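4. Findings

4.2 Flat things on flowered things

I went into this part of the Udora study thinking I would write about tables. I like tables, I had a whole set of codes ready for them (leg type, leaf or no leaf, which side faces the window), and by the third home I had more or less stopped using those codes. What I kept writing down was what lay on the tables. First a covering, and then very often a board or a tray or some other stiff flat thing on top of the covering, and only then the work itself, whatever that was on the day. People in Kulberg call the whole stack "the table." It took me a while to hear that they meant all of it.

So this section is about the stack. I use the word layer for each thing in it, and I count from the furniture up: the tabletop is layer one, the covering is layer two, the board is layer three. I know that earlier work on kitchens tends to lump two and three together as "protective surfaces," and I did the same in our pilot. I now think that was a mistake, and I'll try to show why.

We worked in 15 homes and logged 423 surfaces in all, counting a surface once for each visit on which it was in use. Of those, 338 had a covering of some kind, and 132 had both a covering and something stiff laid over it. That last group is the one I care about here. The remaining surfaces were bare, and I say a little about those in 4.4.

Coverings first. I had expected plain ones. Plain is what's in the stores and plain is what people told us they preferred when we asked in the opening interview! Then you go to the dining end of the kitchen and there's a meadow on it. Flowers and leaves were by far the most common pattern we logged, well ahead of checks and stripes. When I asked about this gap between the answer and the table, the usual response was a kind of shrug, and then a story about the cloth. It had come with the apartment. It was the good side of an older one. It had been bought for a birthday lunch in July and had simply stayed. A covering, in other words, gets chosen once and then stops being a choice, and I suspect that is why it didn't come up when we asked about taste.

Pattern does some work, though, even for people who claim not to see it. Several participants set things down by it. One lined up the edge of her sewing with a row of leaves, every visit, and was surprised when I mentioned it. Another kept the scissors "on the roses" and the pins "on the white part," and the children in that house knew exactly what those words meant. I have this in my notes as accidental grid, which is a term I'm fond of and which a reviewer of an earlier draft hated. I've kept it anyway.

Now the third layer. The stiff things were a mixed crowd: cutting boards, baking sheets turned over, the lid of a storage bin, a shelf from a bookcase that had lost its other shelves. We coded them by size, by stiffness and by whether they had any hardware on them. Hardware turned out to matter more than I thought it would. A board with a rivet or a screw in it looks to most people like a part of something, and a thing that looks like a part of something gets put back. The plain offcuts wandered around the house for weeks. The ones with metal in them tended to have a home, a slot beside the fridge or a spot behind the door, and they went there at the end of the day without anybody making a rule about it.

Color matters too, in a way that's hard to pin down with codes. A solid-colored board on a busy cloth gives the eye a place to rest, and people said so in nearly those words. Figure 3 shows the kind of contrast I mean: a teal-green board with a matte surface and two small silver rivets, with one corner pointing out over a white background of gray leafy sprigs and soft orange-peach roses. You could find the edge of that board at a glance. On the plain cloths I logged a fair number of pale boards, and people felt for the edge with a hand before setting a cup down, which I never once saw on the flowered ones. 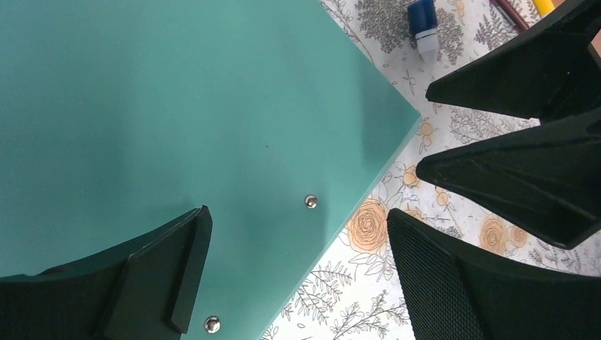
The angle of the board is the other thing I kept going back to in my notes. I had assumed that people would square a board up with the table, and plenty did, but a good share of the boards sat turned, with a corner leading. Participants rarely had an opinion on this. They'd straighten it if I asked about it (so I learned to stop asking), and by the next visit it would be turned again. My best guess is that the board follows the arm. If you sit down a little sideways, to keep an eye on the stove or the door, the board ends up square to you and crooked to everything else.

That makes the third layer the one that belongs to the person and the second layer the one that belongs to the room. I think this is the main point of the section, so let me put it plainly. The covering stays put and faces the room. The board moves and faces whoever is working. When we lumped the two together in the pilot we lost that difference completely, and our "protective surfaces" came out looking as if they shifted a little, all of them, all the time – a muddle that belonged to our coding and had very little to do with the homes.

There are limits to this. Our visits were in daylight, and I have no idea what the stacks look like late in the evening when the television is on and the table is half dinner. We also logged only what was in use, so a board leaning in its slot didn't get a line in the sheet even when it had been out an hour before. I would do that differently now. And the Kulberg homes were mostly small, with one table doing every job, which surely pushes people toward stacking. A home with a separate workroom might never need a third layer at all.

I should also say something about weight, since I was asked about it at the project meeting and gave a poor answer. We didn't weigh the boards. I wish we had. Participants used "heavy" as praise for a board and "light" as praise for a covering, with hardly an exception, and I'd like to know where the line falls. A heavy board holds the cloth still while you lean on it, and one participant told me she'd given up on table clips altogether once she had one she trusted. The light boards slid. People put up with the sliding for longer than I would have, and a couple of them had started tucking the near edge of the cloth under the board to stop it, a fix I have since borrowed for my own kitchen.

The tucked edge comes back in 4.3, where I look at how the stack is taken apart before a meal and which layer gets lifted first.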